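Wool shedding in front loader, mesh bag or filter?

skarn_ridge
Washing merino base layers at 30 C, 400 rpm spin. Drain filter is matted with fiber after 13 loads. Detergent is Tiltex wool liquid, 15 ml per load. Shirts are 157 gsm.

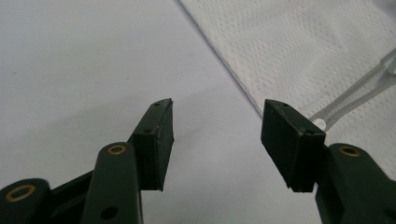

Drum is clean, no burrs. I ran a nylon stocking around the inside and it snagged on nothing. Is this normal for the fabric weight or is the machine too rough?

Akbulut_78
Normal for new knits. Loose fiber comes out in the first several washes. Drop the spin before you blame the drum.

farside
Disagree. 400 is already low. The problem is free movement against zippers and hooks in a mixed load. Bag the wool.

Akbulut_78
Bagging reduces rinse flow. I get detergent residue every time.

Şengül Erdem
Residue is a loading problem. One shirt per bag, folded once, bag no more than half full. A flat pouch in fine netting with a zipper across one end, like the white one here, holds back more fiber than the open hexagonal type. Close it fully and check that the pull tab isn't left hanging where it can catch.
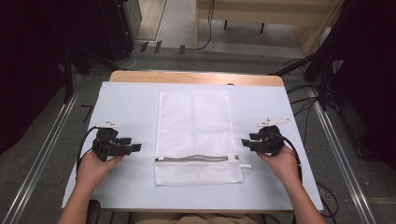
Water hardness matters too. Mine is 287 ppm and I had to add a second rinse. With fine mesh, turn the bag inside out afterward and brush the lint off along the zipper tape.

skarn_ridge
Will try bag plus second rinse. Spin stays at 400.

Akbulut_78
Still think you'll see residue at 15 ml. Try 10.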